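Pinça manual de dois dedos Bosten: como fica depois de semanas de uso e ajuste

Comprei a pinça manual da Bosten em julho para gravar tarefas de mesa: pegar um objeto, mover, soltar, repetir. A compra foi feita pela loja Semine, com um jogo extra de almofadas. Esta análise trata mais da montagem e da manutenção do que do desempenho em si, que era o que eu não encontrava em lugar nenhum antes de comprar.

A peça chega quase montada. Faltam os dois dedos, que se prendem aos suportes brancos com parafusos pequenos. O manual manda apertar tudo de uma vez, e aí está o primeiro erro. Se você aperta um dedo até o fim antes de encostar o outro, as pontas ficam desencontradas. O certo é deixar os parafusos meio soltos, fechar a pinça devagar, alinhar as faces e só então apertar, alternando os lados. Levei 26 minutos na primeira vez e 7 na última.
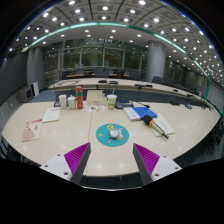
As almofadas magenta, com nervuras finas, são a parte que mais pede atenção. Juntam pó e gordura dos dedos, e o objeto começa a escorregar antes de se notar sujeira. Limpo com pano úmido sem fiapos, no sentido das nervuras, e deixo secar com a pinça aberta. Álcool eu evito, porque ressecou uma das almofadas do primeiro par.

O mouse de computador virou meu objeto de teste. É liso, arredondado e tem largura suficiente para mostrar qualquer desalinhamento: quando um dedo encosta primeiro, ele gira. Se girar três vezes seguidas, volto aos parafusos.

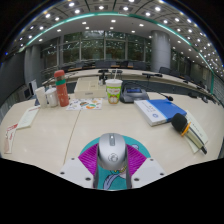
Página 20

Quanto à câmera, a lente é muito aberta e as linhas retas entortam nas bordas. Para este uso serve bem, desde que os dois dedos apareçam inteiros e simétricos embaixo. Faço essa conferência antes de cada sessão, com a pinça aberta e apontada para a mesa. O suporte da câmera cede um pouco com o uso — no meu caso, depois de roughly 20 sessões — e convém marcar a posição com caneta para saber se saiu do lugar.

Mesas compridas, de reunião, pedem outro cuidado. Com muita coisa em cima, copos, papéis, microfones, é fácil bater a ponta do dedo em algo fora do alvo. Depois de uma batida, confira o alinhamento, mesmo que pareça leve.
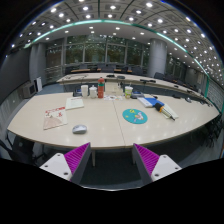

Fotos: arquivo do autor

O contador do aplicativo Doolan marca 1,007 ciclos de abertura e fechamento neste conjunto. Nesse tempo troquei um par de almofadas e reapertei os suportes duas vezes. Não houve folga no gatilho. As almofadas da Brukard também encaixam e custam menos, mas são mais duras e seguram pior superfícies lisas.

Pontos fracos: o manual é curto, a chave que vem na caixa espana fácil e as almofadas só são vendidas aos pares. Para quem já tem uma boa chave e paciência para o primeiro alinhamento, recomendo a compra. Eu encomendaria logo um par de reserva.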